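Sorting out the seed drawer, at last

August 2022

I have been meaning to write about saving seed ever since we moved to Mistcombe, and what with one thing and another (mostly runner beans) it has taken me until the end of summer to sit down with a cup of tea and do it. 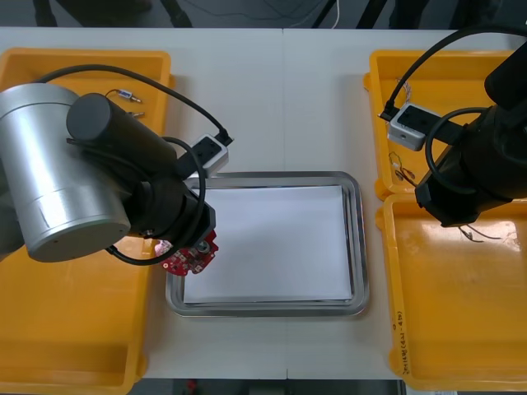
Lettuce is the one I'd start with, as it more or less does the job for you. Let 2 plants bolt, wait for the fluff, then shake the heads into a paper bag on a dry morning. I like to finish them off indoors on something flat with a good lip to it, and a steel tray with a stack of white paper laid in the bottom suits me very well, as the dark seeds show up beautifully and you can lift a sheet and pour them off the fold. Give them 7 days and don't be tempted to hurry them along on the boiler!

Peas and beans want longer, and a lot more room. I leave the pods on the plant until they rattle, and then bring the whole lot in and spread them out one layer deep, turning them whenever I happen to be passing. Up to 80 pods will go in a good wide yellow bin, if you're patient about laying them out.

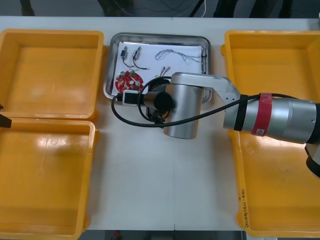

What I'm keeping for next year

Lettuce, the climbing beans, and 6 sorts of tomato, which I'll write about once they've finished fermenting on the windowsill and the kitchen smells respectable again.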